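Recording your first batch of two-arm demos, start to finish

Posted 29 April 2023 by Ineke Cuypers

A few of you wrote in after the last page asking how I go from "the arms are bolted down and they move" to having a folder of episodes a policy can learn from. So let's do the whole recording side in one go! Training gets its own page later on. I'm assuming you have two arms with grippers, some way of driving them by hand, and one view from above plus one from a wrist. I log everything with Detero, but any recorder that keeps video and joint positions on the same clock will do.

1. Write the task down first

One sentence, on paper, taped where you can read it while you drive. Mine says "put the towel in the basket." If you need the word "then" more than once, split the task up. I started with a towel-folding job that had four steps in it and it was miserable – every episode came out a different length and I kept forgetting which corner went first.

Decide what the end looks like too. For me an episode is over when both grippers are open and clear of the basket, and I count to two in my head before I hit stop. That little pause helps later, when you want the policy to learn that it's finished.

2. Clear the table and set your start

Take everything off that isn't part of the task. Pens, coffee, the hex key you were looking for all morning. Then pick a home pose for both arms and save it, and start every episode from there. Move the objects a bit between episodes, a hand's width or so, and turn them now and then. I keep a sheet called Flores (named after nothing in particular, it was the first tab) with a rough starting layout for each block of episodes, so I don't drift into placing things the same way every time.

3. Check both views before you drive

Look at the live picture from every camera, and look at it with the arms in a working position as well as at home. What's obvious from above can be mostly out of view from the wrist, and you want to know that before you've recorded half a day of it.

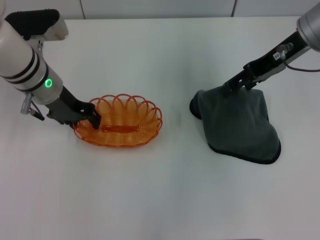
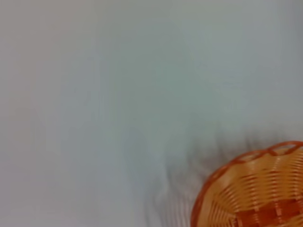

The orange basket from the overhead view (first) and a wrist view (second).

If the wrist picture smears when you move, slow down or shorten the exposure and add light. I do both. And wipe the lens, please. I lost a whole afternoon to a thumbprint.

4. Drive like you mean it

Go slower than feels natural but don't stop halfway to think. Long hesitations get learned right along with everything else. If one arm has nothing to do, park it somewhere sensible and leave it there.

With cloth, grab somewhere in the middle of the fabric and lift straight up before you go sideways. With an open basket, one finger inside the rim is plenty, and watch how hard you squeeze! My driver software, Trindari, lets me cap the grip force, and I have it set pretty low.

Missed the grab? Open, back off, try again, and keep recording. A few recoveries are good to have in the set. If you knock something off the table, stop and throw that one out.

5. Label as you go

Right after each episode I press one key: good, recovered, or junk. It takes a second and it saves you from watching everything again in the evening. Don't trust yourself to remember. My first full set had 193 episodes, and the ones I'd left unlabeled cost me more time than the recording did.

6. How many do you need?

Everybody wants a number. For one task with one towel and one basket, I'd train on the first couple hundred and see what it does before collecting more. The Gronthorpe set I started in October is heading for roughly 1,000, but that one has several towels and different lighting, so don't let it scare you.

7. Back it up

Copy the folder to a second drive before you shut anything down, then open one episode from the copy and play it through. If the video and the joint plot line up at the first grab, you can switch off the arms and go get dinner.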